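마지막 업데이트: 월요일 오후 9:40

[시뮬/양손조작] 357번 에피소드에서 오른손이 피망을 안 놓습니다. 정지 걸고 재개해도 그대로

파프리카반장
안녕하세요! Woltdale에서 양손 조작 정책을 만지고 있습니다. 이 게시판 눈팅만 하다가 드디어 쓸 만한 고장이 생겨서 글 올려요. 고장인데 솔직히 너무 재밌어서 어제 잠을 설쳤습니다.

환경은 Kukiline 주방 장면이고, 과제는 오른손으로 피망을 집어서 프라이팬에 넣는 단순한 것입니다. 왼손은 접시 쪽에서 대기하다가 그다음 단계에 들어가고요. 정책 출력은 Jelínek 브리지를 거쳐서 손 제어기로 들어갑니다. 손 제어기는 실기에 쓸 Drulia 펌웨어를 그대로 시뮬에 물려놨습니다(이 부분이 중요해요! 시뮬 전용 제어기가 아닙니다).

야간에 600 에피소드를 돌려놓고 퇴근했는데 아침에 보니 357번에서 멈춰 있더라고요. 팔은 도마 위에서 정지, 손은 피망을 쥔 채 그대로. 감시 타이머가 걸려서 정지 상태로 들어간 건 로그에 깔끔하게 남아 있습니다. 여기까지는 설계대로예요. 문제는 그다음입니다. 자동 복구 스크립트가 정지를 풀고 "손 펴기"를 보냈는데 손이 안 펴졌어요. 5번 재시도했고 다섯 번 다 브리지 로그에는 "전송 완료"라고 찍혔습니다. 에러가 하나도 없어요. 경고도 없고요.

팔은 멀쩡히 움직입니다. 재개 후에 손목을 돌리라고 하면 돌리고 올리라고 하면 올려요. 손가락만 말을 안 듣습니다.

제가 의심하는 것들:
- 손가락과 피망 메시가 서로 파고들어서 접촉력이 이상해졌다
- 손 제어기가 정지 상태에서 덜 풀렸다
- 제가 뭔가 바보 같은 설정을 했다 (제일 유력)

설정 파일은 필요하신 분 계시면 본문에 붙이겠습니다. 비슷한 거 보신 분 계신가요? 뭐든 환영합니다! 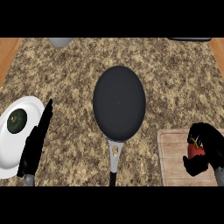 Libor Gajdoš
메시 파고듦부터 의심하는 건 이해되는데, 그 경우라면 손가락 관절 목표값은 펴짐 쪽으로 바뀌고 실제 각도만 못 따라갑니다. 로그에서 목표값과 측정값을 따로 보셨나요? 목표값 자체가 안 바뀌었다면 물리 엔진은 무죄예요. 명령이 손까지 안 간 겁니다. 그것부터 확인하고 나머지 얘기를 합시다.

파프리카반장
앗 그걸 안 봤네요!! 측정값만 그려놓고 혼자 접촉력 그래프를 두 시간 들여다보고 있었습니다. 지금 뽑아볼게요.

야간배치
다른 얘기인데 정지 상태에서 손이 계속 쥐고 있는 게 애초에 맞는 동작인가요? 저희 쪽은 정지하면 무조건 손을 풉니다. 사람 손가락이 끼었을 때를 생각하면 쥐고 있는 쪽이 훨씬 위험하다고 보거든요. 제목을 보고 당연히 그 얘기인 줄 알고 들어왔습니다.

Harsh Dhillon
야간배치님 의견에는 반대합니다. 정지했을 때 무조건 풀면 들고 있던 걸 떨어뜨려요. 피망이면 웃고 넘어가지만 들고 있는 게 뜨거운 냄비면요? 칼이면요? 정지의 기본은 "지금보다 나빠지지 않게"라고 생각하고, 손에 든 물건이 있으면 유지가 맞습니다.

야간배치
유지한다고 안전해지는 게 아니에요. 유지하면 힘이 계속 걸려 있다는 뜻이고, 그 힘이 사람한테 걸려 있을 수도 있습니다. 떨어뜨리는 위험은 작업 범위 아래를 비워두는 걸로 줄일 수 있는데, 끼임은 그 순간 손을 못 열면 방법이 없어요.

Harsh Dhillon
그래서 유지할 때 힘을 낮추는 겁니다. 물건이 안 미끄러질 만큼만 남기고요. 그리고 손으로 밀면 벌어지게 만들어놔야죠. 무조건 풀기와 꽉 쥐기 둘 중에 고르라는 얘기가 아니라고요.

야간배치
"안 미끄러질 만큼만"을 제어기가 어떻게 압니까. 물건마다 다른데.

무순
두 분 얘기 재밌는데 글쓴이님 고장은 재개 이후에 안 펴지는 거 아니었나요 ㅎㅎ 정지 중에 뭘 하느냐는 새 글로 파주시면 저도 가서 한마디 얹고 싶습니다.

파프리카반장
아뇨아뇨 여기서 계속 해주세요, 저 지금 메모하면서 읽고 있어요! 저희도 실기로 넘어가기 전에 결정해야 하는 거라서요.

그리고 Libor님 말씀대로 목표값 뽑았습니다. 두구두구... 목표값이 안 바뀌었습니다!! 정지 들어간 시점의 값에서 한 치도 안 움직여요. 브리지는 "전송 완료"라고 하는데 손 제어기 쪽 수신 기록에는 펴기 명령이 아예 없습니다. 팔 쪽 명령은 다 도착해 있고요. 물리 엔진한테 사과해야겠어요.

Libor Gajdoš
좋습니다. 그럼 브리지와 손 사이에서 사라진 거네요. 질문이 있습니다. 정지가 걸리기 직전에 정책이 마지막으로 낸 손 명령이 뭐였죠?

파프리카반장
어... 펴기요? 잠시만요. 네, 펴기입니다. 정책이 팬까지 가기도 전에 펴기를 한 번 냈고(이건 정책이 덜 배운 거라 따로 혼내줄 예정), 거의 동시에 감시 타이머가 만료돼서 손 제어기가 유지로 잠겼습니다. 타이머는 200ms예요. 그날 밤 추론 서버에 다른 작업이 같이 올라가 있어서 한 스텝이 늦었더라고요.

Libor Gajdoš
그럼 범인이 거의 나왔습니다. Jelínek 브리지에 중복 명령 제거가 켜져 있을 겁니다. 마지막으로 보낸 것과 같은 손 명령이면 버스에 안 올리고 바로 완료로 처리하는 옵션이요. 브리지가 기억하는 마지막 명령은 "펴기"인데 손은 유지로 잠기면서 그걸 버렸어요. 재개 후에 펴기를 또 보내면 브리지 입장에서는 "이미 폈는데?"가 됩니다. 몇 번을 재시도하든 똑같고요.

무순
와 소름

파프리카반장
와!!! 설정 열어봤더니 켜져 있어요. 제가 켰습니다. 봄에 버스가 너무 붐벼서 켜놓고 까맣게 잊었어요. 제 의심 목록 세 번째가 정답이었습니다.

그러면 쥐기를 한 번 보내고 펴기를 보내면 되겠네요? 기억된 값이 바뀌니까?

Harsh Dhillon
시뮬에서 확인용으로는 해보세요. 근데 그걸 복구 절차로 넣지는 마세요 제발. 정지에서 막 풀린 손한테 첫 명령으로 "쥐어"를 보내는 절차가 생기는 겁니다. 아까 야간배치님이 말한 끼임 상황이면 최악이에요.

야간배치
이건 Harsh님과 완전히 같은 의견입니다. 의견이 맞는 날도 있네요.

파프리카반장
앗 그렇네요, 하마터면 그대로 스크립트에 넣을 뻔했습니다. 확인용으로만 해볼게요!

소금쟁이
지나가다 한마디. 원인이 브리지라는 건 동의하는데, 저는 접촉 쪽도 아직 완전히 뺄 때는 아니라고 봅니다. 예전에 Kukiline 장면에서 작은 물체가 손가락 사이에 붙어서 손을 펴도 딸려 오는 걸 본 적이 있어요. 두 개가 겹쳐 있으면 하나 고치고 다 고친 줄 압니다. 같은 시드로 마찰값만 낮춰서 한 번 더 돌려보시는 게 어떨까요. 브리지는 건드리지 말고요.

Libor Gajdoš
목표값이 안 바뀐 상태에서 마찰을 바꿔봐야 나오는 정보가 없습니다. 시간 낭비예요.

소금쟁이
피망이 미끄러져 나오는지는 볼 수 있죠. 미끄러져 나오면 유지할 때의 파지력이 얼마나 여유가 있는지 알게 되고, 그건 위에서 두 분이 싸우던 문제랑 바로 이어집니다.

Libor Gajdoš
그건... 인정합니다. 고장 원인과는 상관없지만 볼 가치는 있네요.

파프리카반장
다 해봅니다! 시뮬이 좋은 게 뭡니까, 피망이 안 상한다는 거죠. 같은 시드로 두 가지 돌리고 올게요. 점심 먹고 올리겠습니다.

(수정: 점심 먹다가 궁금해서 그냥 돌아왔습니다)

결과입니다.

첫 번째, 브리지는 그대로 두고 마찰값만 낮춘 것. 정지 걸리고 유지로 잠기고, 재개 후 펴기는 여전히 사라집니다. 고장이 그대로 재현돼요. 피망은 안 빠졌습니다. 끝까지 쥐고 있어요. 마찰을 꽤 과감하게 내렸는데도요. 그러니까 유지할 때 파지력이 제가 생각한 것보다 훨씬 세다는 뜻이고, 이건 따로 걱정해야 할 것 같습니다.

두 번째, 마찰은 원래대로 돌리고 중복 제거만 끈 것. 재개 후 첫 펴기에서 바로 폈습니다! 목표값도 따라가고 측정값도 따라가고 피망은 도마로 톡. 소금쟁이님이 걱정하신 들러붙음은 이번에는 없었습니다. 소리 질러서 옆자리가 쳐다봤어요.

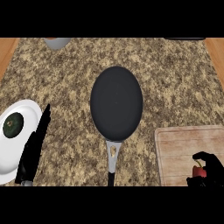 도마 위에서 피망을 쥐고 있는 오른손. 접시의 아보카도와 빈 팬은 이번 단계에서 쓰지 않음.

무순
축하드립니다! 그런데 버스 붐비는 건 이제 어떻게 해요? 그래서 켜신 거라면서요.

파프리카반장
맞아요 그게 숙제입니다. 끈 채로 200 에피소드를 돌려봤는데 시뮬에서는 밀리는 게 안 보여요. 그런데 시뮬 버스는 실기 버스가 아니니까... 실기에서는 손가락마다 상태값이 올라오느라 훨씬 빡빡할 거예요.

Libor Gajdoš
끄는 건 임시로 하시고, 제대로 고치려면 브리지가 손의 잠금 상태를 알아야 합니다. 손 제어기가 유지로 들어가면 상태 비트가 올라오잖아요. 그 비트가 바뀌는 순간 브리지의 기억을 비우면 됩니다. 코드로는 몇 줄 안 돼요. 중복 제거는 그대로 쓸 수 있고요.

그리고 "전송 완료"라는 로그 문구를 바꾸세요. 안 보낸 걸 보냈다고 적는 로그가 이번 고장에서 제일 나쁜 부분입니다. "중복으로 생략"이라고만 찍혔어도 아침에 끝났을 일이에요.

파프리카반장
로그 얘기에 밑줄 쫙. 오늘 안에 바꿉니다.

야간배치
저는 상태 비트에 기대는 것도 좀 불안합니다. 비트가 올라오는 메시지를 놓치면요? 바로 그 버스가 붐벼서 시작된 일인데요. 손 명령은 양이 얼마 되지도 않으니 중복 제거 대상에서 빼는 게 낫지 않나요. 팔 쪽만 줄여도 충분할 것 같은데.

Libor Gajdoš
팔은 매 스텝 값이 달라서 중복 제거로 줄어드는 게 거의 없습니다. 줄어드는 건 손 쪽이에요. 그래서 그 옵션이 있는 거고요.

야간배치
그럼 적어도 펴기만은 예외로 하죠. 쥐기는 생략돼도 되지만 펴기는 항상 보낸다. 비대칭으로.

Harsh Dhillon
이 안 마음에 듭니다. 펴기는 어떤 경우에도 생략하지 않는다. 상태 비트로 기억 비우는 것도 같이 하고요. 둘 다 넣는다고 손해 볼 게 없어요.

Libor Gajdoš
펴기를 항상 보내는 건 찬성. 다만 펴기가 매 스텝 나오는 구간도 있으니 버스 점유는 측정해보고 결정하세요. 느낌으로 정하지 마시고.

소금쟁이
저는 파지력 얘기로 돌아가고 싶어요. 마찰을 낮췄는데도 안 빠졌다는 게 저한테는 제일 큰 뉴스입니다. 유지로 잠길 때 힘이 잠기기 직전 값 그대로인가요, 아니면 최대치로 올라가나요? 펌웨어에 따라 다릅니다. 후자면 실기에서 절대 그대로 쓰시면 안 돼요.

파프리카반장
확인했습니다. 위치를 잠그는 방식이에요! 힘을 정해두는 게 아니라 그 순간의 관절 각도를 지키려고 하고, 밀리면 한계까지 버팁니다. 그러니까 사람이 손으로 벌리려고 하면 점점 더 세게 저항하는 거죠. 소금쟁이님 감이 맞았네요. 이건 시뮬에서 발견해서 정말 다행입니다. 글 쓰길 잘했어요!!

야간배치
제가 처음에 하고 싶었던 얘기가 이겁니다. 위치 잠금으로 쥐고 있는 손은 바이스예요.

Harsh Dhillon
동의합니다. 저도 유지를 옹호했지만 위치 잠금을 옹호한 적은 없습니다. 유지할 때는 힘 제한 모드로 바꾸고 한계값을 낮게 잡아야 해요. 설정에서 바꿀 수 있는지 제어기 문서를 보시고, 안 되면 그 손은 사람 옆에 두지 마세요. 울타리 안에서만.

야간배치
그래도 저는 풀기 쪽입니다. 힘 제한 모드로 제대로 바뀌었는지 정지 상태에서 누가 확인해주나요. 정지는 뭔가 이미 잘못됐을 때 들어가는 상태인데 거기서 모드 전환이 성공하기를 바라는 설계잖아요.

Harsh Dhillon
풀기도 모터가 움직여야 풀리는 겁니다. 성공을 바라는 건 똑같아요. 스프링으로 열리는 손이 아닌 이상.

야간배치
...그건 그렇네요. 그래도 생각을 바꾸진 않았습니다.

무순
질문이요! 감시 타이머를 늘리면 애초에 안 걸리는 거 아닌가요? 서버가 좀 느린 것 정도는 봐주는 식으로.

Libor Gajdoš
늘리지 마세요. 타이머는 할 일을 했습니다. 늦은 건 추론 서버고, 고장 난 건 복구 쪽이에요. 멀쩡하게 일한 부품을 벌주면 안 됩니다.

파프리카반장
무순님, 저도 첫날 똑같은 생각을 했어요 ㅎㅎ 그런데 이 타이머가 안 걸렸으면 복구가 이렇게 깨져 있는 걸 실기에서 알았을 거라 지금은 매우 아끼는 타이머입니다. 서버에서 다른 작업은 빼기로 했습니다.

그래서 지금까지 정한 것 정리해둡니다. 나중에 검색으로 오시는 분들도 계실 테니까요.

- 손 제어기가 유지로 들어가거나 나올 때 브리지의 마지막 명령 기억을 비움
- 펴기 명령은 중복이어도 무조건 전송 (버스 점유 측정 후 확정)
- 로그 문구는 "중복으로 생략"과 "전송"을 분리
- 복구 스크립트는 명령을 보낸 뒤 측정 각도로 펴졌는지 확인하고, 아니면 멈추고 사람을 부름
- 재개 후 첫 손 명령으로 쥐기를 보내는 우회는 금지
- 위치 잠금 유지는 실기 반입 전에 해결. 안 되면 반입 안 함

네 번째는 제가 혼자 부끄러워서 넣었습니다. 안 펴진 손을 두고 똑같은 명령만 다시 보내고 있었던 게 제 스크립트거든요.

소금쟁이
정리 깔끔합니다. 회귀 시험도 넣으세요. 손이 쥔 상태, 빈 상태, 막 쥐는 중, 막 펴는 중에 각각 타이머를 강제로 만료시키고 재개해보는 걸로요. 이번 건은 "막 펴는 중"에서만 나오는 거라 우연히 걸릴 때까지 기다리면 한참 걸립니다.

파프리카반장
오오 이거 바로 만들게요! 왼손도 같이 걸어봐야겠어요. 지금까지 오른손만 봤는데 브리지는 양손이 같은 걸 쓰니까 왼손도 당연히 똑같을 거예요. 양손이 서로 물건을 넘겨주는 중에 한쪽만 잠기면 어떻게 되는지도 너무 궁금합니다.

Harsh Dhillon
넘겨주는 중에 한쪽만 잠기는 건 꼭 보세요. 저희는 거기서 손목이 하나 나갔습니다. 시뮬 말고 진짜로요.

파프리카반장
헉. 그 얘기 따로 글로 써주시면 안 될까요? 제가 첫 번째로 읽겠습니다.

Harsh Dhillon
사진을 찾아보고 쓰겠습니다. 창고 어딘가에 부러진 게 아직 있을 거예요.

파프리카반장
추가: 브리지 기억 비우기를 넣고 357번 시드로 다시 돌렸습니다. 중복 제거는 켠 채로요. 정지, 유지, 재개, 펴기까지 통과! 힘 제한 모드는 설정 항목이 있긴 한데 설명이 한 줄뿐이라 Drulia에 문의를 넣어놨고, 답 오면 이 글에 이어서 달겠습니다.

야간배치
답 오면 정지 중에 모드 전환이 실패했을 때 어떤 값이 올라오는지도 꼭 물어봐 주세요.

파프리카반장
문의에 그 질문 추가해서 다시 보냈습니다!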